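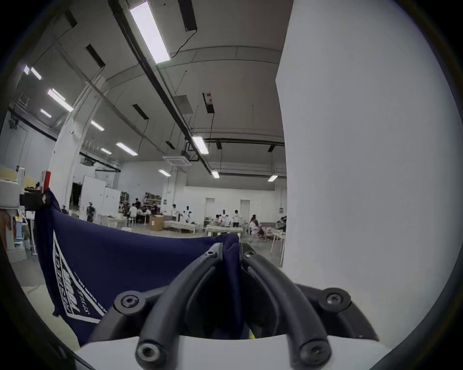

Navy fabric held up at a fold

Local Wildlife > Birds > Barn owl box at Itanthorpe, move it or leave it?

millrace_tom
Posted Friday, October 2, 2026
The box on the east side of the hay barn at Itanthorpe had nothing in it this year. Last year it had a pair and they raised young. The farm is putting a new roof on that barn starting in February and wants to know if we'd like the box moved to the old cart shed, which is 143 yards away and has an open gable. I'm for moving it. The cart shed is quiet and it faces rough grass.

fenwalker
One empty year doesn't tell you much. Voles were poor all along the Plandgate road this summer and I saw fewer owls everywhere. I'd leave it where it is and ask the roofers to work around it.

millrace_tom
They can't work around it. The beam it hangs on is coming out.

Chaimae Mansour
Then put a second box in the cart shed now and take the old one down when the work starts. Check it for birds and pellets first, and ask whoever handles permits in your area before anybody touches it. We did this at the Pronberg dairy. The birds found the new box in the second winter, so don't expect much the first year.

fenwalker
Second winter is my point. You could lose two seasons.
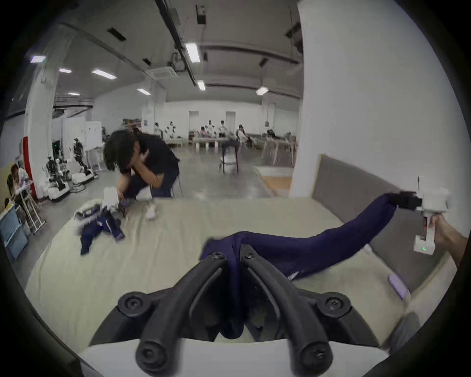
Chaimae Mansour
You could, but you lose them anyway if the beam goes. At Pronberg we set the new box 15 feet up with the hole facing the field, and put two inches of dry wood chips on the floor. I'd do the same again. The one thing I'd change is the hatch. Ours was on the front and you need a long ladder to clean it. Put it on the side.

gravelpit_jo
Does anyone have a price for a ready-made one? I was quoted 400 for two with the brackets, which seems steep.

millrace_tom
It is steep. I built the last one out of scrap exterior ply and spent 90, mostly on screws and hinges and a tray I ended up not using.

fenwalker
Fine, if the beam is going then put a new box up this month. I still think the cart shed is too near the lane. Owls fly low across there and we've had two hit by cars by the Chin turnoff. Could it go on the far gable?

millrace_tom
Far gable has a crack in it. I'll go look on Sunday and measure up.

gravelpit_jo
Bring a flashlight, the floor in there is bad on the left side.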